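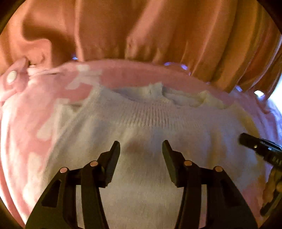 Cream knitwear, orange curtain. The spare room, which is also where the console lives.

11/21/22

I have now put 907 matches into Flasik, and I am in a position to report that I am no better at it than I was in June. The game has kept a record of this, with a graph.

For anyone who has been spared, Flasik is a team shooter in which two squads fight over a set of floating pumps. Why anyone wants the pumps is covered in a cutscene I skipped. The new season landed last week with one new map, a rebalanced shotgun and a battle pass full of hats.

The map first. Enthorpe is a flooded market town with a church at one end and a multi-storey car park at the other, and everybody goes to the car park. You can see the whole high street from the top deck, so the first minute of each round is ten people jammed on a ramp hitting each other with torches. I quite like it. The church has a lovely organ loft that I've had to myself for whole matches.

The shotgun is another matter. It used to be useless past arm's length, and I was loyal to it in the way you are loyal to a bad local pub. Now it drops people from across the street, so they all carry it, and my one area of expertise has been handed out free to children.

Gwenllian Cadwaladr, who runs our squad on the grounds that she owns a proper headset, has moved me to pump duty. Pump duty means standing next to a pump. Wilmer does the actual shooting, and Neville Tapley drives the boat into things. We won four on the trot on Sunken Yard last night with me not firing once, and I've chosen to read that as tactical.

Then there's the shop. A hat in the shape of a kettle costs 2000 tokens. You earn 300 for finishing the weekly challenges, and this week's include winning a round without being seen, on a map made mostly of car park. I don't want the kettle hat. I have checked the price of it every evening.

The server browser is still broken, by the way. Pick Europe, press back, and it forgets you picked anything. The trick is to set your region before you invite the squad — after that it sticks until you quit.

Ranked opens next month. Gwenllian has us down for it already. I'm going to try the long rifle, and if that goes badly there's always the organ loft.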